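In praise of the plain paper cup

Give me a stack of white paper cups and I'm happy.
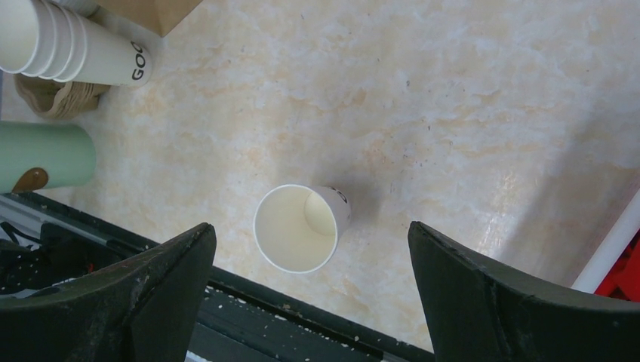
I know how that sounds! But I've done the drinks at the Rurnolcombe winter fair for 7 years now, and I've come round completely to the cheap, plain, stackable cup. It weighs nothing. You can put 200 of them in a cardboard box and carry it up the hill under one arm (try that with mugs). Children can draw on them, and they do, mostly cats.

My friend Blažena Paulík is firmly for china, and I do see her point about the rubbish. We got through 354 cups in one afternoon this January, and that's a lot of bin bags. So yes, bring your own mug if you've got one, I'll fill it gladly. Still, there's a lovely moment when you pull a single cup off the stack, stand it on the table and somebody who has wandered in from the cold gets a tea without having to ask whose mug it is. I wouldn't swap that for any dinner service, and I've already ordered 400 more.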